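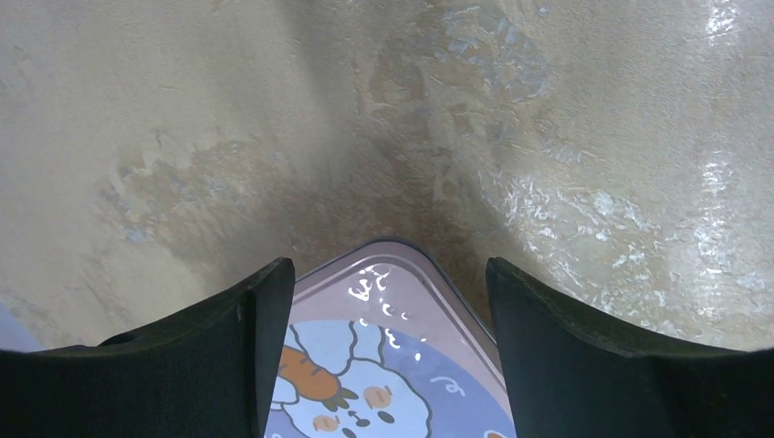 Thread: Flat tins with printed lids, sticking and glare
Board: Storage and small containers

kdtrevaskis
I use flat square-cornered tins for sorting small parts, mostly washers and fuses. The latest has a pink-mauve border, a raised rim and a cartoon bunny with a carrot on the lid. It came from the charity shop in Kirkasholm and was bought for its size, not the artwork. Two questions.

First, the lid binds at one corner. It goes down on three sides and then needs a firm push on the last. Is this normal for a pressed lid, or is the body out of square?

Second, the finish is glossy and I want to label the lid. Paper labels have lifted at the edges on every glossy tin I own. I would rather not sand it.
Keegan

ovenglove_pete
Put the body on a sheet of glass without the lid and press each corner in turn. If it rocks, the base is twisted. If it doesn't, measure both diagonals across the open top. Anything over a millimetre between them and the lid will bind.

Label the side, not the lid. You stack them, presumably.

kdtrevaskis
No rock on glass. Diagonals differ by slightly more than a millimetre. They are in a drawer, one layer deep, so a side label would be invisible.

D_Barajas
Then the body has been squeezed across one diagonal. Tins this shape do it when they are carried in a full bag. Hold the two corners on the long diagonal and push them towards each other with the heels of your hands. Small pushes, measure after each. It will spring back further than you expect, so go slightly past.

Check the curl on the lid as well. If the rolled edge has been flattened at the tight corner, correcting the body won't cure it. A smooth round bar run along the inside of the curl will open it up.

On labels, I disagree with Pete. Lid labels are fine if the surface is degreased first. Most of these have a trace of wax or hand grease on the varnish. Isopropyl on a cloth, one wipe, let it dry, then apply. Try it on the underside of the rim first in case the print is soft.
Dayana

ovenglove_pete
Isopropyl takes the print off some of them. I lost half a lighthouse that way.

D_Barajas
Hence the underside of the rim.

marrowfat
I have used Gralo film labels on glossy lids for 4 years with no lifting. Round the corners of the label with scissors before you stick it down. Square corners are where it starts. Keep it away from the bevel too, the label will not follow a curve in two directions.

Dalgleish ones are cheaper and the adhesive is worse. They come off cleanly, though, if you change contents often.

kdtrevaskis
Contents don't change. Ordered the Gralo.

Is there any way of dulling the gloss without abrasives? The drawer sits under a strip light and I can't read anything on the shiny lids without tilting them.

marrowfat
A matt label solves that. You only need to read the label.

sivendrawer
Contrary view: don't label it at all. You have a tin with a bunny on it. Put the fuses in the bunny tin and you will know where the fuses are. I have a Siven cabinet with 5 picture tins in the top drawer and have never mixed them up. The plain ones are the ones that need writing on.

ovenglove_pete
Works until somebody else needs a fuse.

sivendrawer
They can ask.

D_Barajas
Pete is right on this one. A shared drawer needs words. I would put a narrow label across the pink border, assuming the flat part is wide enough, and leave the picture clear. Then you have both.

kdtrevaskis
Tried that with a strip of masking tape for position. It fits if I keep the lettering to 3 mm.

The corner is better. Four pushes, diagonals now within half a millimetre, and the lid goes down evenly with one hand. The curl did have a flat in it, so I ran a screwdriver shank round the inside.

marrowfat
What are you lining it with? Bare tinplate and loose washers will be noisy.

kdtrevaskis
Nothing at present. I was going to cut a piece of felt.

ovenglove_pete
Felt holds moisture. Use thin cork or a bit of drawer mat. My shed tins had felt in them and the bases had rusted through by October.

D_Barajas
Drawer mat, cut 2 mm undersize all round so you can lift it out to clean.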